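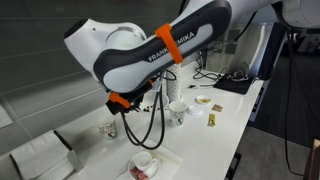
Paper cups, stacked and single, with a flat lid and a few coffee beans on a white worktop.

Coffee station (office and domestic)

A coffee station, also called a coffee point, tea point, brew corner or, in buildings where the landlord has had a hand in the signs, a refreshment hub, is a length of worktop given over to the making of hot drinks by people who are not paid to make them. It differs from a café counter in having no staff, no prices and no queue that anyone would admit to being in. It differs from a kitchen in that very little cooking is done there, although many coffee stations occupy what was once a kitchen and still have the cupboards to prove it.

The usual contents are cups, lids, something to stir with, sugar, tea, napkins and a source of hot water. Milk is commonly present in the morning.

Name

The term "coffee station" came into British offices by way of hotel breakfast rooms, where it described a table with an urn on it. "Tea point" is older and is preferred by architects, who mark it on plans as TP and allow it less space than the cupboard for the cleaning things. In her pamphlet Standing About With Cups, Morfudd Hopkin records ten names in use for the same piece of furniture, two of them unprintable and both from the same accounts department.

Layout

Most stations are arranged in a line against a wall, for the simple reason that walls have sockets. The user is supposed to move along the line in one direction, collecting a cup, filling it, adding to it, covering it and leaving. This is known in the catering trade as the run. In practice the run is interrupted at the sugar, where people stop to talk, and again at the lids, where they stop to try several.

Hopkin distinguishes the wet end from the dry end. The wet end holds the sink, the tap and the bottle of washing-up liquid that has been watered down once too often. The dry end holds paper goods and anything in a packet. A well-run station keeps a clear stretch of worktop between the two. The stretch is at once filled with a tray that belongs elsewhere, and this tray may stay for years.

Wall tiles are common behind both ends. They are easily wiped, a quality much praised in the brochures and seldom put to the test.

Cups

The disposable paper cup is the mainstay of the shared station. It is made from paperboard with a thin lining to hold the liquid, and rolled at the rim so that it can be drunk from without injury. Cups taper towards the base in order to nest, and nested cups form a stack, which is both the storage method and the chief ornament of the room.

Stacks are stood upright or laid in a tube. The standing stack is cheaper and may be taken from either end in theory. In practice it is taken from the top, and the user commonly comes away with two cups. The second is then put back with great delicacy, used as a sleeve for the first, or left beside the stack, where later visitors regard it with suspicion and will not touch it. Single cups standing about a worktop should not be assumed to be anyone's.

Printed patterns began as a way of hiding the seam. Plain white shows every drip, and a speckled or leafy print forgives a good deal. The Cindale range, widely bought by small offices, offered a print called Hedgerow, which Chae-won Wang described in a trade column as "what is left on the plate after a salad". It sold well and was withdrawn in February with no explanation, to the distress of those who had ordered the matching napkins.

Lids

Lids are sold separately from cups, and the two are bought by different people. This accounts for most of the literature on the subject.

A lid may be flat, domed or raised with a drinking hole. Flat lids are for carrying, and raised lids are for drinking on the move. Clear lids are meant for cold drinks, but are found at hot-drink stations all the same, having been left over from the summer party. A lid laid down with its inner side against the worktop picks up whatever was there before it, and careful users turn it over. Careless users do so too, by dropping it.

The Avel lid was an attempt at a single size to fit all cups. It fitted none of them, though it was remembered fondly as a coaster.

Tea, sugar and sundries

Small packets are the natural wildlife of the coffee station. They arrive in a box, spread outwards over the worktop and are found later in coat pockets, desk drawers and the trays of printers. The sorts most often met with are sugar (white and brown), sweetener, tea in an outer wrapper, and a single sachet of something herbal that was there when the firm moved in. Packets are best kept in a dish, and a small round one will do, as it does on the counter below the cup stack, where a yellow packet has a white dish to itself while another yellow one, printed in red and black, lies flat on the worktop near a brown square packet. Wang calls the second condition "free range" and holds that it is the natural state to which all dishes return. Colour is a poor guide to contents. Yellow has been used for sweetener, lemon tea and mustard, and the last of these is generally identified by the drinker.

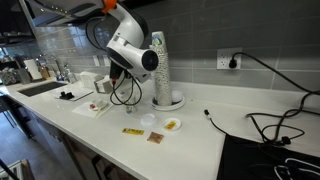 Napkins are supplied for spills and used for everything else. A napkin laid flat serves as a plate, and anything placed on a napkin is understood to be claimed, while the same thing on bare worktop is understood to be shared. The custom is widely followed and has never been written down. It holds well enough at the neat sort of station where the white napkins are stacked in a holder against the tiles, with a second stack close by and a red-and-white item set apart on a napkin of its own. Holders are thought to reduce waste by making napkins harder to get out, and have instead increased it, as they now come out in wads. A roll of paper towel by the tap does the same work at the wet end and is the first thing to run out.

Stirrers deserve an article of their own and have not got one.

Beans

Whole coffee beans occur at stations with a grinder, and also at stations without one, where they are put out in a bowl for effect. The decorative bean was promoted in the fitting-out guides of the Rainer company, which suggested a shallow white dish and "a relaxed scatter". Relaxed scatters tend to relax further. A bean on a hard floor rolls in a curve and comes to rest under the one unit that cannot be moved.

Decorative beans are not usually ground afterwards. Hopkin reports a single case, in which the drinker noticed nothing and asked for the brand.

Upkeep

Responsibility for the station is shared, and so is the blame. The most common arrangement is a rota, pinned up at eye level and covered within a month by a notice about the fridge. Hopkin surveyed 135 rotas for her pamphlet and found that the handwriting changed less often than the names did.

Cords from kettles and other appliances should be kept away from the sink and off the part of the worktop where cups are filled. Manuals advise that they be coiled and tied. They are coiled.

The Nunow cabinet, sold as a complete station behind one folding door, was meant to do away with upkeep by doing away with the view. Buyers found that the door could not be closed with the cups stacked, and most had it taken off.

See also

Biscuit tin
Draining board
Tea trolley
Urn

Page last edited 2018-04-10. The section on stirrers is a stub.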